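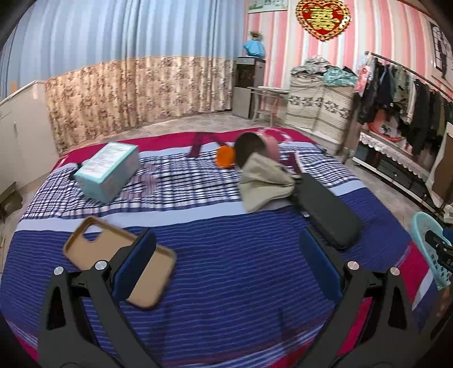 About Corow

Corow is a shared workshop for people who build robots and automation at home and want more room, better tools or a second pair of eyes. We have 6 benches, two 3D printers, a small lathe, a drill press and a soldering corner with its own extraction fan. The floor area is 900 square feet, on the ground level, with a loading door on the side street.

Muammer Soylu started Corow after several years of building grippers in his apartment. He had a printer in the hallway and parts in shoe boxes, and he tested on whatever surface was free. A friend brought over a broken Uçar arm to fix, then another friend came by to use the printer, and in September of that year the three of them signed a lease.

What we work on

Most of our members build hand-held grippers, small arms and the mounts that go with them. The Helport gripper is our longest running project. It is a two-jaw tool held in the hand, with printed jaws, metal pivots and replaceable finger pads. The current version is number 8. Changes from the last one are a shorter handle, a stiffer spring and pads that slide out without removing the jaw.

We test on household things: phone cases, boxes, straps, cloth, jars with lids. Soft and floppy items cause the most trouble, and a soft surface underneath makes it harder to get a finger under a thin part. Members do a lot of this testing in their own homes and bring their notes back to the shop. A pad design stays in the parts list only after 1,000 grips.

The other standing project is Ziltano, a controller board for small motors. It is slower going. The second layout had a connector in the wrong place and the third is on order.

Membership

Members get a key, a shelf and use of all the tools after a safety session. The lathe needs a separate session. Filament and fasteners are sold at cost from the cabinet by the door; write what you take in the book.

You do not need an engineering background. Some members came in knowing how to sew or fix bikes and learned the electronics at the bench. We do not build things to order, and we do not store finished machines for more than a month.

Drawings for the Helport jaws and pads are free to download. If you print a set, send us your measurements and the material you used.

Page last updated 8 Oct 2021.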